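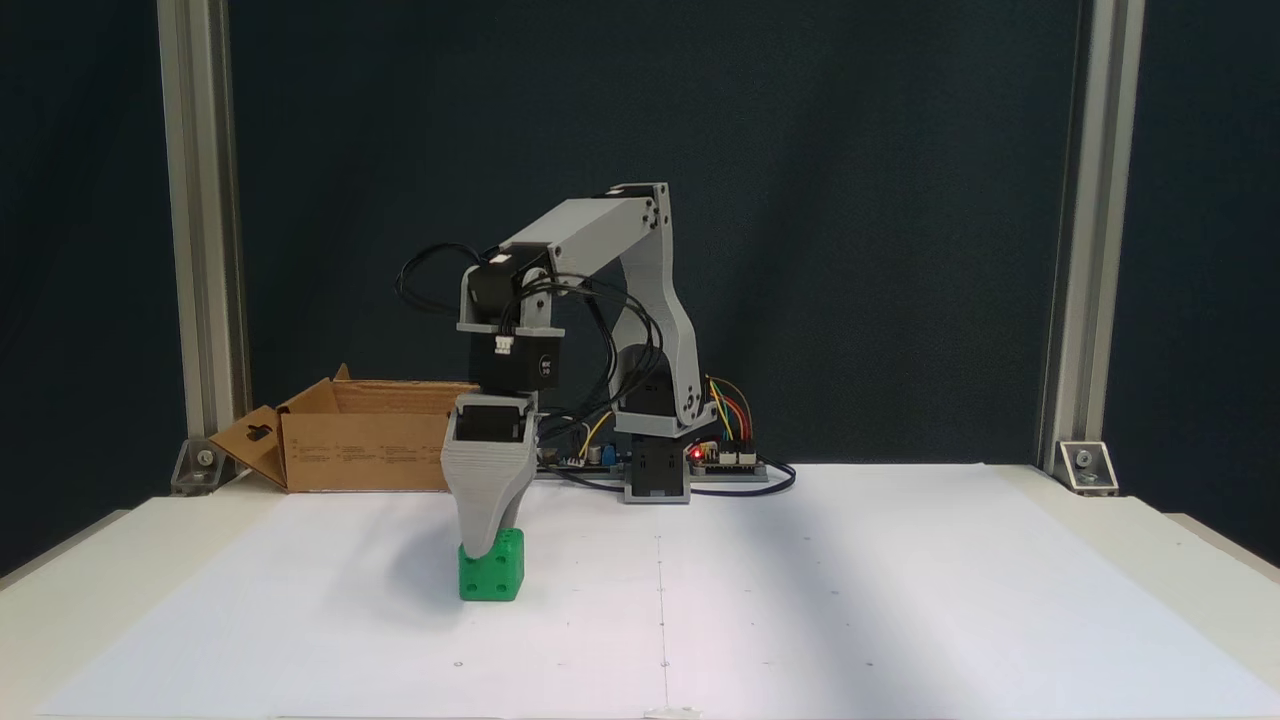
Pick position drifts during a long open day demo – re-home or recalibrate?

dinu_bench
Posted August 2019 in Robotics and Automation

We run a printed tabletop arm at the Tritthorpe open day. Gray printed links, black hobby servos, tapered gripper, one green cube on white paper. The program picks up the cube, moves it, releases it and returns to a park position. The controller is a Funa board with a separate servo supply.

At the rehearsal in March the arm was accurate for the first hour. After that it began to close off center on the cube, always toward the base. The log shows 1,540 cycles for the day, and the first missed pick was at cycle 921. A power cycle with a ten-minute break cleared the fault for a while.

The visit is split into short tours with more than 500 visitors expected, so I can't stop for a full calibration between groups. Is there a standard way to handle this? I would prefer not to add a vision system.

clastura_tech
Accepted

The break clearing it points to heat. Hobby servos drift as the motor and the feedback potentiometer warm up, and printed brackets creep slightly under constant load. Check the following before the day:

Measure the supply voltage at the servo connector while the arm is lifting. A sag under load shifts the end position on many low-cost servos.

Park the arm folded, with the upper link over the base, so the shoulder servo is not holding torque between tours.

Put a reference mark on the work surface and jog the gripper tip to it before each group. Store the difference as an offset for X and Y. It takes less than a minute and is not a full calibration.

Look at the cable routing as well. Yours loops freely beside the wrist and over the upper beam. A loop that size can pull on the wrist near the end of travel. Tie it to the upper link and leave slack only at the joints.
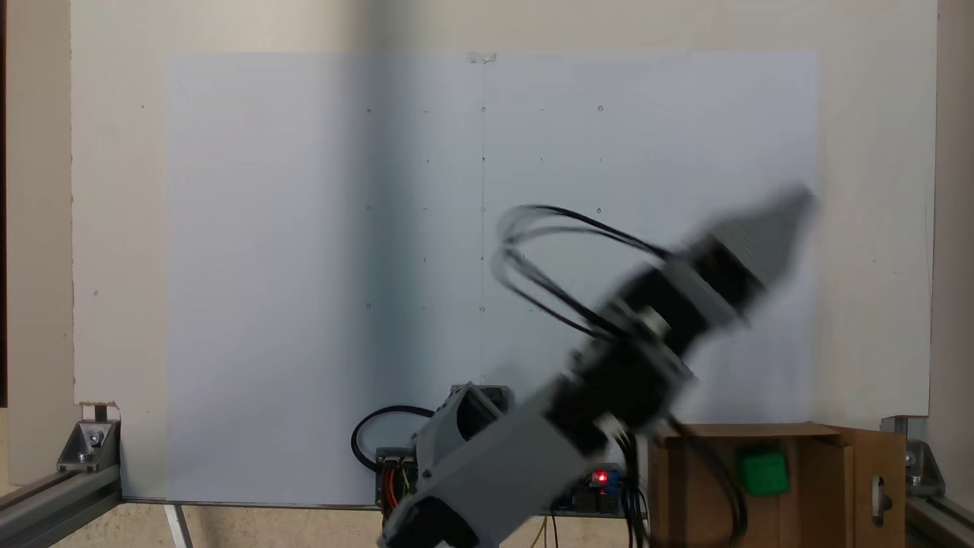

dinu_bench
Does the offset have to be applied to the release position too?

clastura_tech
Apply it to both. The error comes from the joints, so the release point moves along with the pick point, though by a different amount if the reach is different. If your release point is much farther from the base, use a second reference mark there and keep two offsets.

servo_rattle
Buy better servos. Ours did the same and metal gear ones fixed it.

workcell_notes
Metal gears reduce wear and backlash. They do nothing for a potentiometer that drifts with temperature, so I would not spend money there first.

One point on the demo itself – slow it down. We cut the joint speed by a third and added a pause of 3 seconds at park. The servo cases ran cooler and visitors at the back could follow the motion. Fix the paper down on all sides too, or your reference mark will move with it.

dinu_bench
Measured the supply. It drops 0.4 V on the lift, so that is being replaced. Offsets are in the start script for both points. Will post the log after the open day.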